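From: Ihor Nazarenko
To: Tamier user list
Date: 2019-02-19
Subject: Re: [tamier-users] Open day at Hosulcombe, was it worth the trip?

> Did anyone on the list get to the Mellura open day? I had a
> place booked and couldn't use it. I'd like to know what they
> showed on the arm and what was only on the screen. The flyer
> said "kitchen tasks" and left it there. Also whether they said
> anything about the new release of Tamier, because we are still
> on the old one and I don't want to move twice.
>
> Tu

Hi Tu,

I went. It was a half day in the end, with the morning in the lecture room and the demonstrations after lunch. I'll take your questions in order.

What was on the arm: one task, picking up boxes and cans from a bench and putting them in a tray. They ran it 19 times while my group was in the room and it dropped 2. Both drops were cans, and both times the fingers closed too high and the can tipped. The operator reset by hand and went on. They didn't hide it, and the person running it was happy to talk about it. The arm moves slowly. If you are hoping to show this to your management as something that keeps up with a person, it doesn't yet.

What was on the screen: everything they called kitchen tasks. Those are all in simulation. They have a kitchen model with a table in front of it and they run the same controller there that they run on the bench. The reason they gave is plain enough. They can do 855 trials overnight in the simulator and there is no way to do that on one arm with one operator. The room had a big screen for it and we could ask for a pause at any point, so I got a good look at the approach to the can, which was the part I cared about.

I asked how the simulated grasps compare with the real ones. The answer was that the simulator is too kind to a bad approach angle. A can that would tip on the bench tends to stay up in the model. They are working on the contact settings and hope to have something to share by November. I wouldn't plan around that date. 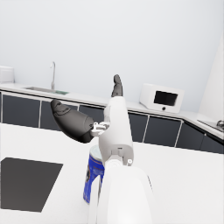

On the wrist view, which we argued about on this list last year: they do use one, and they like it. The housing takes up a lot of the view and can hide part of the thing you want to pick up. They said the controller copes because it also gets a second view from the side. I asked what happens without the side view and they said they had tried it and it was worse, but they had no numbers with them. If anyone here has numbers I'd like to see them.

On Tamier: the new release is what they run for all of this. They moved over last fall. The config files have to be redone by hand, and the old logging format is gone. Their advice was to wait for the next point release if your setup works, so I think you can stay where you are for now. We will be staying on the old one too.

A few practical things in case they run it again. There were 200 people signed up, and the demo room is small, so you go in by group and your slot is fixed at the door. Get there early and ask for a late slot, as the first groups had a lot of waiting while the arm was being homed. Parking at Hosulcombe is behind the main building and the sign for it is easy to miss from the road. Lunch was sandwiches.

The slides are supposed to go out to everyone who registered, so you should get them as well. If they haven't come by next week, let me know and I'll forward my copy when I have it. I also took notes on the tray setup (spacing, height, what they put under the boxes to stop them sliding) and can type those up if they are any use to you.

Ihor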